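Ekrem Soylu lost 911 photos on a Monday night. He had been clearing space on his Dondier phone before a trip, picked the wrong album, and then emptied the trash folder as well. Two years of pictures went with it, along with the voice notes his sister had sent him.

His first step was a good one. He switched the phone to airplane mode and stopped using it. Deleted files often stay in storage until something new is written over them, and a phone writes all the time, even in a pocket.

The next morning he took it to Koltport, a repair shop near his office. The clerk asked whether he had ever signed in to Notau, the backup service that came with the phone. He had, once, in October, and had forgotten about it. The account held everything up to that month.

For the rest he paid $25 for a license to Pace, a desktop recovery program. The scan ran for 7 hours and brought back most of the newer photos, many of them as small previews. The voice notes were gone. 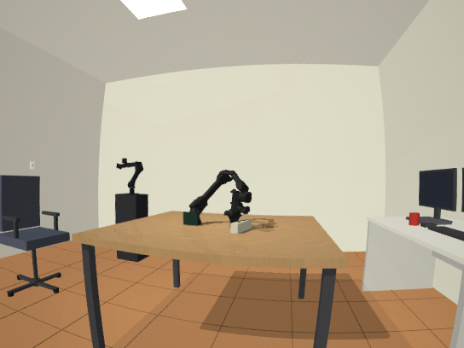
*A robotic arm and two small blocks on a wooden table, in a computer-rendered room.*

Soylu now backs up to Notau every night over Wi-Fi and copies the phone to an external drive once a month. He has also asked his sister to resend whatever she still has.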